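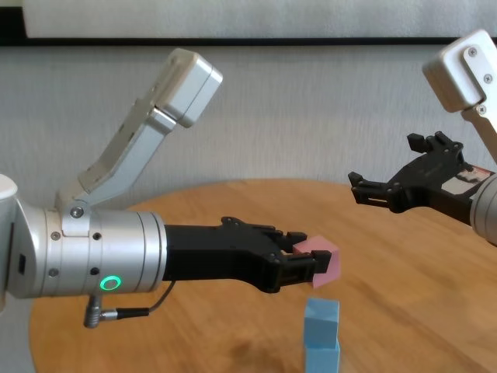 Chapitre 6
Explorer : la carte, le brouillard et la curiosité

Voici sans doute le chapitre que nous avons eu le plus de plaisir à écrire ! Tout joueur de stratégie connaît ce moment : un éclaireur, une ville à peine fondée, quelques cases d'herbe et, tout autour, du noir. On avance d'un pas, une rivière apparaît. Encore un pas, et c'est une chaîne de montagnes, ou la frontière d'un voisin dont on ignorait l'existence. À ce stade de la partie, les règles de combat et de commerce dorment encore, et pourtant on n'a aucune envie de quitter l'écran.

Les chapitres précédents ont traité la carte comme un support : des cases, des coûts de déplacement, des rendements. Nous allons maintenant la traiter comme une information que le joueur acquiert petit à petit, qu'il paie (en tours, en unités, en occasions manquées) et qu'il peut perdre. C'est un changement de regard assez profond, et vous verrez qu'il rejaillit sur presque tout le reste de la conception.

6.1 Les trois états d'une case

La plupart des jeux distinguent le terrain inconnu, le terrain exploré mais hors de vue et le terrain visible. Le deuxième état est de loin le plus riche. La case y garde l'aspect qu'elle avait lors du dernier passage : une forêt peut avoir été rasée, une ville prise, une armée déplacée, et le joueur raisonne sur un souvenir. Dans Givton, le jeu qui nous servira de fil conducteur, une case hors de vue pâlit peu à peu pendant 14 tours, puis perd ses routes et ses bâtiments pour ne garder que son relief. L'effet est superbe, et il donne une vraie raison de renvoyer un éclaireur là où l'on est déjà passé.
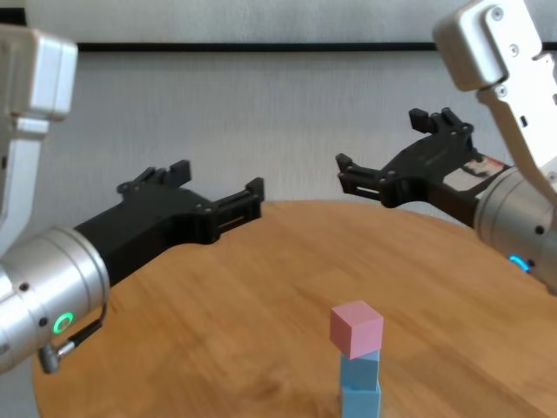
Le relief complique joliment le calcul de la vision. Sur une grille plate, il suffit de compter les cases jusqu'à la limite de portée ; dès que la hauteur intervient, il faut aussi savoir ce qui masque quoi. Avant d'écrire la moindre ligne de code, prenez une petite pile de blocs sur une table ronde, comme sur la photo, et décidez que chaque bloc vaut un niveau d'altitude. Mettez ensuite l'œil à hauteur du plateau et tournez autour : ce que la pile vous cache change à chaque pas, et la question de la ligne de vue devient tout à coup très concrète. Que voit une unité placée au sommet ? Et celle qui se tient juste derrière ? Notez vos réponses, elles resserviront à l'exercice 6.2.

6.2 Le prix d'un regard

Un éclaireur trop bon marché rend l'exploration automatique : on en produit une poignée, on les lance dans toutes les directions et le mystère est réglé en 30 tours. Trop cher, il reste à la maison et le joueur découvre le monde par accident. Entre les deux, il y a toute une gamme de réglages passionnants : la portée de vue, la vitesse en terrain difficile, la fragilité de l'unité, les trouvailles semées sur la carte pour récompenser les détours. Le studio Skodico a choisi pour Givton un éclaireur rapide mais incapable de se défendre, ce qui produit de belles frayeurs près des côtes.

Pour ressentir ces réglages, rien ne vaut un carnet de partie. L'extrait qui suit vient du recueil publié par les éditions Jurić ; la carte compte 600 cases et son auteur joue sans aucun rapport d'espionnage. Lisez-le en repérant les décisions prises sur une information périmée.

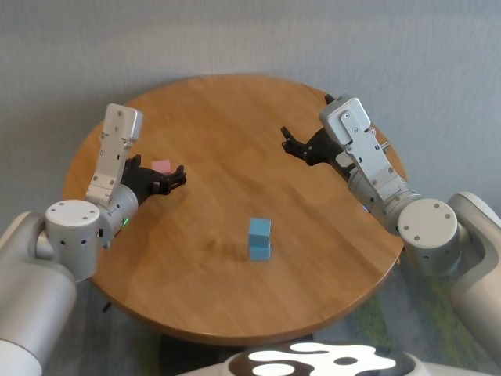 Flerkholm, décembre

Toujours pas de passage au nord. L'éclaireur longe la falaise depuis le début de la soirée et je m'obstine, parce que la rivière doit bien se jeter quelque part. À l'est, j'ai vu une ville sans remparts au tour 14. Je la crois toujours sans remparts. J'envoie donc mes lanciers, en laissant le gué sans garde. Au sud, une seule case de désert entre deux zones noires : je parie sur une île et je commence un port.

Relevez dans cet extrait chaque affirmation sur l'état de la carte, puis classez-la selon les trois états définis en 6.1. Demandez-vous ensuite quel choix le joueur aurait fait si la ville de l'est avait été visible en permanence. Nous reprendrons la même partie en 6.3, cette fois du point de vue de l'adversaire, qui avait lui aussi son brouillard à dissiper !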